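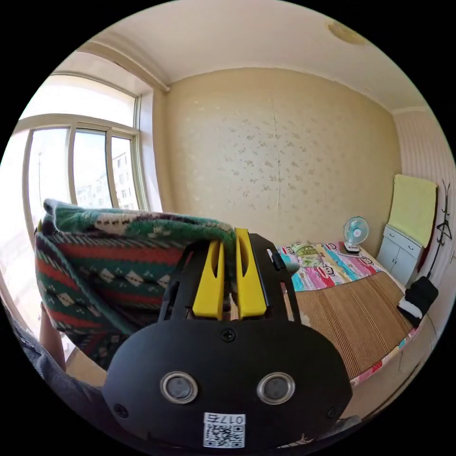
The thermostat in the back bedroom still says 83 and the cooling still won't shut off, so I'm reopening this. I was told at the last closure that the system was "performing within expectations." Maybe yours. We have the knitted blanket out in August, the one with the white diamonds on the green bands, and the cooling is set to a temperature at which people normally wear shorts. I don't believe the room is 83. I don't believe it has been near 83 at any point this week.

Home > Support > Heating & Cooling > Thermostats and Zoning > Reopened

Posted August 10, 2019 by wastemmont_upstairs

Ticket 166, reopened by customer. Previous status: Resolved (no fault found).

Equipment: Mensah wall thermostat, upstairs zone. Clurmont air handler in the attic. Both put in by Stotelby, same job, still under the labor warranty as far as I can tell from the paperwork, although the paperwork says two different things about that on facing pages.

Problem: Display reads far too warm. Air handler runs nearly nonstop. Bedroom gets uncomfortably cold, worst after dark. Downstairs zone is fine and always has been.

What support has suggested so far, and what happened:

1. Restart the thermostat. Did it. Same reading a few minutes later. I did it again on the phone so the agent could hear me do it. Same.

2. New batteries. The thermostat is powered off the common wire and the batteries are only there for backup. I pointed this out, was asked to do it anyway, and did it anyway. No change.

3. Update the app. I don't see how an app on my phone makes a sensor on the wall read high, and the agent couldn't explain it either. Updated. The app now shows the wrong temperature in a larger font.

4. Keep the bedroom door open. Tried for two nights. The hallway got cold too.

5. Clean the return filter. It was put in new 17 days ago. I took it out, looked at it, and put it back.

6. "Give it time to learn your habits." I would like someone to point me to the page in the manual where learning my habits is supposed to change the measured temperature of the room. I have read the section on schedules and it says no such thing.

After that the ticket was closed.

What I did on my own:

Hung a cheap dial thermometer on a nail next to the thermostat and left it there overnight. It never got anywhere near the number on the display. I know a cheap thermometer isn't a lab instrument, so I moved it downstairs beside the other Mensah unit and left it for an afternoon. Those agreed to within 2 degrees, which I can live with. Moved it back up and the gap was back.

Next I wondered whether the thermostat itself was bad. Both units are the same model and pop off their wall plates, so I swapped them. I fully expected the fault to follow the unit downstairs, and it didn't. The one that had been reading correctly started reading high as soon as it had been upstairs for a while, and the "bad" one was perfectly happy in the dining room. I changed them back and got the original result again.

So please don't send me a replacement thermostat. It's the wall.

With the unit off I can see the cable coming through a hole in the drywall that is a good deal bigger than the cable. I held a strip of tissue in front of it and the tissue moved outward. The air coming out is warm on the back of my hand. That stud bay runs up toward the attic, and the attic in August is an oven. My guess is that hot air is coming down the cavity and blowing straight into the back of the sensor.

Last test: I stuffed the hole with a twist of paper towel and put the unit back on. By bedtime the display had dropped to something close to the dial, and the air handler shut off without being told to. I lay there listening to it not run. In the morning I pulled the paper towel out again, since I wanted the fault present when somebody comes to look, and by lunch the screen said 83.

I'm not claiming one night proves it. It was also a milder evening than the ones before, and I may be fooling myself about part of the drop. But it's more of a result than anything on the list above produced.

What I'm asking for:

- A technician, in person, to seal the hole properly and check the top of that wall from the attic side.
- A look at the dining room plate while they're here. I couldn't feel any air from it, but the cutout looks just as sloppy.
- An answer on whether this will read too cold in November, when the air in that cavity will be cold and I'd expect the heat to run too long instead. Nobody on the phone would commit either way.
- No closing of this ticket until I've had it working through a hot spell. "Customer did not respond" was entered last time while I was on hold.

I can be home any morning with a day's notice.

Status: Open. Awaiting scheduling.

Stotelby Home Comfort | Contact Support | Warranty Terms | © 2019 Stotelby. All rights reserved. | Back to top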